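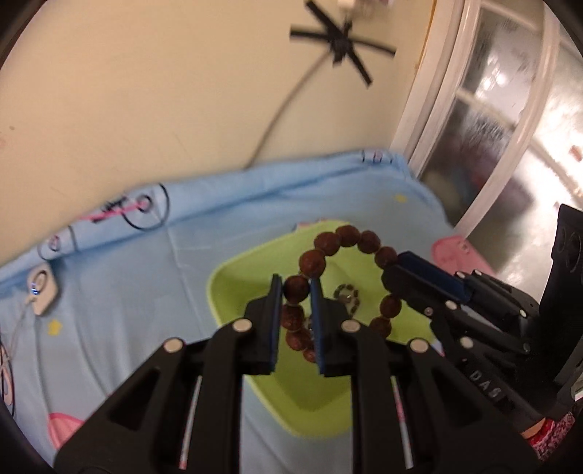 Mar 29, 2026

I pulled the last of the calendula seed heads on Friday evening and my fingers are still sticky. If you've ever picked calendula you know exactly what I mean — that resin gets on everything, the secateurs, the door handle, the dog. I love it! It smells a bit like honey and a bit like the inside of an old cupboard, and the stickier the flower head, the better I think the oil is going to be.

This was my first proper year with it. I'd grown the odd plant before, mostly because a seed got in with something else, but last July Natalie Naylor handed me an envelope over the fence with "the good orange ones" written on it in pencil, and I went a bit silly and sowed the lot. I used the long bed beside the water tank where the broad beans had been the winter before. The soil there is nothing special, clay with a few years of compost dug through it, and I put down no fertiliser at all. Calendula seems to prefer being slightly ignored. The two plants that ended up next to the worm farm got enormous and leafy and flowered less than any of the others.

The seeds are wonderful things, by the way. They're curled up like little dried caterpillars, and big enough that even I can space them out properly. I poked them in to the first knuckle, watered once, and then we had rain, so I did nothing else. They were up in a bit over a week. By the middle of September I had buds, and from then on I had flowers until the real heat arrived after Christmas. I'd read that they sulk in a hot summer and mine certainly did. They went grey with mildew and flopped over the path, and I cut them back to a hand's width and forgot them. Then the nights cooled off in March and up came a whole new flush from the old stumps, which I wasn't expecting at all!

**Picking**

Every second morning was about right for me. You want to go out after the dew has dried but before it gets hot, and take the flowers that have only just opened flat. Pinch them off with the green base still on, as that's where most of the resin is. The more you pick, the more they flower, so there's no need to be precious about it. If you go away for 6 days, as we did in October, you come home to a bed full of seed heads and have to start again. (I spent a very happy hour dead-heading with a cup of tea going cold on the tank stand.)

**Drying**

My first lot went mouldy. I'll say that up front. I dried only the petals on a tea towel, which worked, and then got confident and did the whole heads the same way, and they were furry underneath within days. The whole heads need air on both sides. I now use an old flyscreen laid across two chairs in the spare room, out of the sun, faces down, and turn them each night. When the thick green part snaps between your fingernails they're ready. If it bends at all, leave them.

**The oil**

I fill a clean, dry jar loosely to the shoulder with dried flowers and cover them with olive oil, plus a bit more so that nothing pokes out. Almond oil is lovely too but costs a fortune here. Then it sits in a paper bag on the kitchen windowsill for up to 6 weeks, and I give it a shake whenever I'm waiting for the kettle. Strain it through muslin and squeeze hard. Mine came out a deep gold and I was so pleased with it that I took the jar to work.

For the balm I warm the oil very gently over a pan of water and melt in beeswax, then test a drop on a cold saucer. Angelica Macapagal from the Taleck garden club gave me that tip, and she likes hers much firmer than I do. I made 21 little tins in the end. They've gone to family, to neighbours, and to both of Natalie's boys, who play footy and always have something skinned.

I use it on dry knuckles, chapped heels and the sort of scratchy forearms you get from pruning roses in short sleeves. It's a comfort thing and I wouldn't put it on a deep cut or anything that looked infected. Go easy as well if you react to daisies or ragweed, as calendula is in the same family. A dab on the inside of the wrist and a day's wait will tell you a fair bit.

**What I'm trying next**

I've kept seed from the 7 best plants, chosen entirely on how sticky they were, and labelled it Tank Bed so I can't muddle it with the shop packets — I always swear I'll remember and I never do. Half is going back in the same spot. The rest I'll sow in the front yard along the Irklow Road side, where it gets morning sun and a bit of shelter from the lemon tree, to see whether the summer plants hold on any longer with some afternoon shade.

I'd also like to try plantain, the weedy broad-leafed one and not the banana. There's a great patch of it down by the footbridge, but people spray along there, so I'll be digging a few roots from my own lawn instead. Angelica infuses hers with the calendula, half and half, and swears by it for mozzie bites. And I've got a comfrey plant that has been in a pot by the back step for far too long and needs a permanent home, preferably one I'll never want to use for anything else.

If anyone nearby would like calendula seed, leave a comment with your suburb and I'll put an envelope in the post. There's a whole ice cream tub of the stuff on top of the fridge.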